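Flundard Room Pack – simulated home scenes for two-armed robots

Updated February 8, 2019

I built Flundard because I was sick of testing grasping methods in grey boxes. You know the sort of thing – one table, one cube, a lovely success rate, and then the whole method falls over the moment there's a sofa in the way. So this pack is rooms. Proper furnished ones, with patterned walls and curtains and pictures hung up, and doors that swing on their hinges when something pulls the lever.

You get 123 room layouts, a two-armed robot that's ready to drive, and views from the body and from each gripper. All of them are saved in step with the joint angles, so you can line up any moment with what the arms were doing.

The gripper views are the bit I'm proudest of (and the bit that took longest!). They tip and roll with the wrist, which makes them horrible to look at for more than a minute, but my policies got much better once I stopped straightening them out.
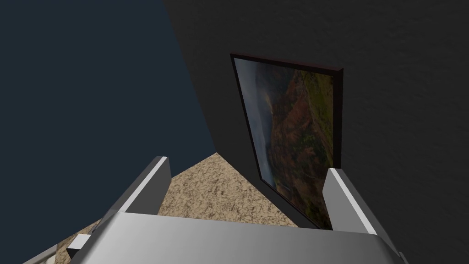 Gripper view, fingers open, facing a corner of the room.

Walls and floors are swapped from a bank of textures each time a room loads. I went for plain low-polygon shapes with busy surfaces on top, so everything runs quickly on an ordinary desktop and the learner still can't get away with memorising one colour. If you'd like a calmer look there's a setting called Plulen that keeps a single set of textures all the way through. I use it for debugging and then forget to turn it off, so do check.

Objects are just as simple. Contact is worked out on the same rough shape you see on screen, facets and all, and I've left it that way on purpose – smooth hidden shapes gave me grasps that looked fine and made no sense.

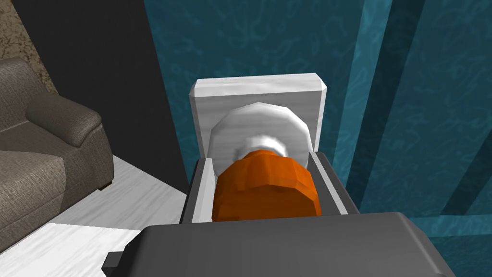

Orange cylinder with a white disk end, held between the fingers.

Now, the method. The pack ships with Beyene, my imitation learner, plus the runs I trained it on. It takes the body view and both gripper views, guesses the next short stretch of arm movement, carries out the first part and guesses again. I trained it on 2,000 door runs and 2,000 grasping runs, and gave both sets equal weight. Training on the two together beat training on either one alone, which I didn't expect for doors. I'd assumed the grasping data would just be noise there.

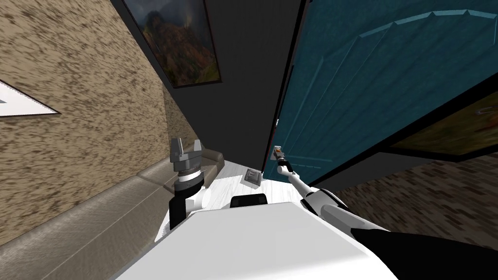
Can I train on the door runs without the second arm?
You can switch either arm off in the settings file and its joint angles drop out of the saved data, though you'll need to retrain Beyene from scratch because the input size changes.

Doors are still the hard part, mind. Most of my failures come from the fingertips sliding along the lever before it turns, and a tiny error at the wrist is plenty to cause that. What helped was adding a bit of random shove to the arm during training, so the learner saw itself slightly off target and had to come back.

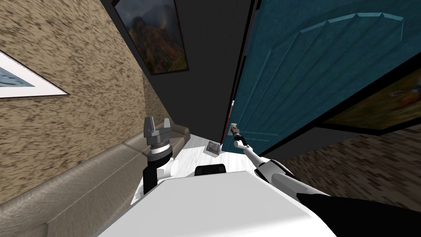

I tried adding the shove at test time as well, to see how far it could be pushed, and it coped with small ones and gave up on anything bigger. The numbers for both are in the results folder, along with the settings I used, so you can rerun the lot yourself.

What's in the download: the room layouts, the robot model, the object set, the training runs, Beyene with 2 sets of trained weights, and a short guide to making your own rooms in Gudinia, my layout editor. Gudinia is fairly rough at the moment. Save often. A tidier version is planned for July, with undo!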